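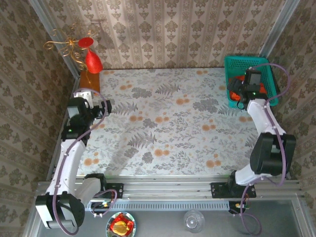

Fern prints belong in a summer house and nowhere else, according to one reader who wrote in after the July gallery, and damask should never be asked to share a room with them. We read the note twice and went on with the patterned corner anyway. Comments are open again at the foot of the page.

Patterned corner, November

The corner went up on 25th November in the back of the Akaston shop. It is small, three walls and a table, and the idea was to put two busy prints together and see which things could stand up to them.

The walls: damask in cream and brown, on all three sides. The paper is Stidinell, from the end of a run, and we have 35 rolls left. It will not be reprinted.

The tabletop: gray ferns and leafy sprigs on a pale ground, with round orange flower dots. The orange is what we worked from when choosing everything else.

The vase: red, with a flared shape like a tulip and a round rim. It stands on an orange-brown wooden block in the back left corner – without the block it looked lost against the wallpaper.

The ornament: gold wire in spirals and loops, coming out of the vase to the left. It can be bent a little by hand. We sell it with or without the vase.

The basket: teal plastic with perforated sides, from Kasteck, back right, with orange things in it to go with the dots. Teal was the last color we tried.

The fern print is sold by the yard at the Bühler counter. The corner stays up until the wallpaper is gone. Samples of both patterns are free at the counter, or by mail if you send a stamped envelope.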